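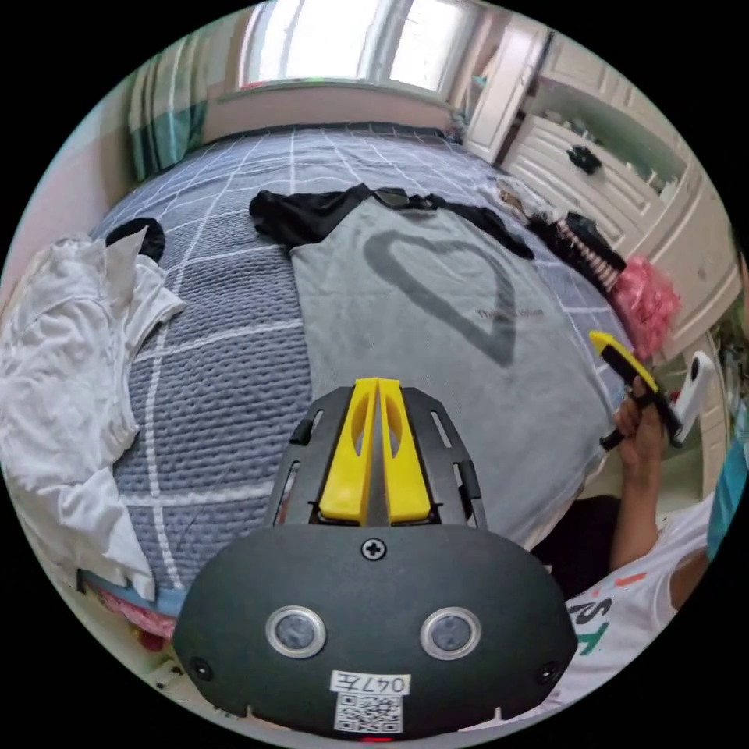
T-shirt spread out flat on the bed. The glasses near the collar have to go somewhere else before the grippers start.

Folding Clothes With Two Grippers: Tips From the Fekdale Robot Club

Our club has folding as the main task for this term, and many parents asked if they can read our notes, also for folding with normal hands. I have put them together here. Most of it was written down by Sizwe Radebe and Veronika Pfister during practice, and I only corrected and sorted. What you find under "Shirts" works the same with fingers.

Preparing the bed

A bed is a better place than a table for the beginners. The blanket holds the shirt a little, so it does not slide away when you pull one side. Pull the blanket tight first. A wrinkle under the shirt becomes a wrinkle in the shirt.

If you have a blanket with lines or squares, use it. Put the bottom hem of the shirt along one line, and then you see immediately when the fold is crooked. Seraina Stöckli practices at home on a plain blanket and lays two shoelaces on it for the same purpose.

Put the clothes that wait on one side and the finished ones on the other side. It is not important which side, but keep it the same for the whole practice. Small things like glasses, keys and hair clips go into a box. A gripper finger catches them very easily.

Holding the grippers

Keep the wrists low and let the tips come to the fabric from a flat angle. Beginners come straight from above, and then they pinch the blanket together with the shirt. If this happens, open fully, go back a little and try again. Do not shake.

Take only the edge of the fabric. A small bite is enough for a T-shirt, and for a towel you can take more.

Both hands should move at the same speed. We say "lift, wait, over, down" in a low voice, and it helps, even if it sounds silly in a room with 17 students.

Wipe the fingers with a damp cloth when they have lint on them, and dry them before you continue. Please do not use hand cream before practice!

Shirts

1. Lay the shirt with the front down and smooth it from the middle to the sides. If the front has a print, check it at the end, it should lie on top and in the center.

2. Take one side at the shoulder and at the hem. Bring it over to the middle of the back.

3. Fold the sleeve back so it lies inside the shape. Sleeves in another color than the body are good for learning, you see at once if a piece looks out.

4. Do the same with the other side.

5. Take both corners of the hem and bring them to the collar. Press lightly with the closed fingers.

6. Turn the package around.

Step 3 is the one where most of us lose time. Veronika does the sleeve together with the side in one movement. It looks very nice but I can not explain it in writing, so ask her.

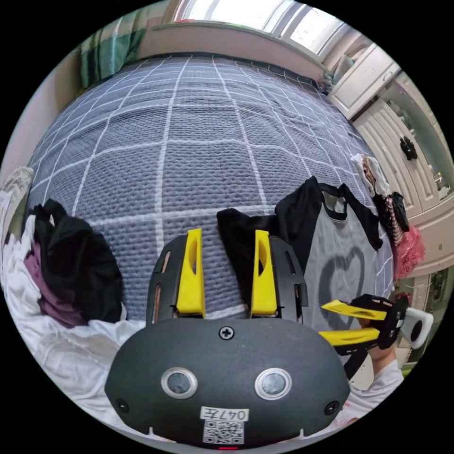

Both grippers over the blanket, with the T-shirt on the right and other clothes lying nearby.

Other pieces

Lace and thin fabric: only by hand. The grippers can pull a thread, and Johanna Lüthi already had to repair one blouse for us.

Knit sweaters: fold with the arms crossed on the back and do not lift by the shoulders, they become long.

Socks: we tried, and we stopped. The pair slips apart before it is rolled.

Thick towels: fold them in thirds. A big bath towel of 700 grams is heavy for the small gripper fingers, so lift only one end and walk it over.

Light and mirrors

The cameras on the grippers like soft light. If the window is behind the bed, close the curtain halfway, or stand so that the light comes from the side. Look also if there is a mirror in the room. It is good to cover it with a sheet when you want to compare the videos later, or you see each fold two times.

For practice at home

One shirt, many times, is better than the whole laundry basket. Selina Zürcher did the same T-shirt every evening in December, and her best time is now 21 seconds for a clean fold. Please write down also the bad ones in the notebook, with a short word what went wrong (slipped, pinched, crooked).

Bring two old T-shirts to the next practice, cotton, without buttons. Children's sizes are too small for the two-gripper fold. The grippers stay in the club cupboard, and if you want to take a pair home, sign the list with Johanna first.

Last changed: 4 Mar 2018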